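Open Day at the Engate Workshop: Your Questions

Hi, I'm Eino Kettunen, and I look after the open day at Engate. I get a lot of the same emails every year (and I love them, keep them coming!), so I've put my answers on one page.

When is it?

Fri 5 February, doors at 3. We wrap up when the last visitor has had a turn, so if you're coming straight from work you won't miss much.

Do I need a ticket?

Yes, but it's free. We have room for 300 people and last year we had 406 requests, so please, please cancel if you can't make it. Just reply to your confirmation email and I'll pass your spot along.

Where do I park?

The Zadthorpe lot across the street is open to visitors all afternoon. Don't use the loading bay by the side door, even if it looks free. The Skomico truck comes and goes when it feels like it and the driver is not a patient man.

Will I get to try anything, or is it all watching?

You'll get to try things! The hand-held grippers are out on the tables and you can pick one up, squeeze it, and move small objects from one place to another. It's the same kind of job our arms practice, and most grown-ups are surprised by how clumsy they feel at first. I still drop things and I've been doing this for years.

Can I bring my kids?

Sure. Under-tens need an adult with them at the tables. The Okonkwo room upstairs is the quiet room if anyone needs a break from the noise, and there are cookies up there too — I may be spotted near them.

Why are the objects so boring?

Ha, I get this one a lot. People come in hoping for a robot that does backflips and find me very excited about stationery. But plain things are hard! Clear plastic is a favorite of mine, since a camera can have real trouble telling where the wall of a container starts. Put something thin inside it and you've got a nice tricky little task. 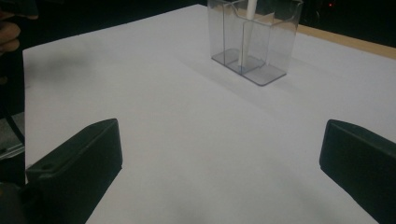
A white stick standing in a clear divided holder, with the gripper open in front.

Do the robots learn from what visitors do?

Only if you say yes. There's a sign-up sheet at each table, and if you tick the box we save your tries and add them to our set, which stands at 1,426 right now. If you don't tick it, you still get the same turn and we don't save a thing.

Can I take photos?

Go ahead, just ask before you get other visitors in your shot. No flash at the tables, please, as it bothers the cameras.

Is the building accessible?

The ground floor is all level, and the elevator to the quiet room is to the left of the front desk. The tables can be lowered if you'd like to sit. Drop me a note ahead of time and I'll have one set up for you.

I'm a teacher. Can I bring a class?

Not to the open day, sorry, it gets too crowded. I do run school visits on other days in February, so write to me with your group size and a couple of dates that work.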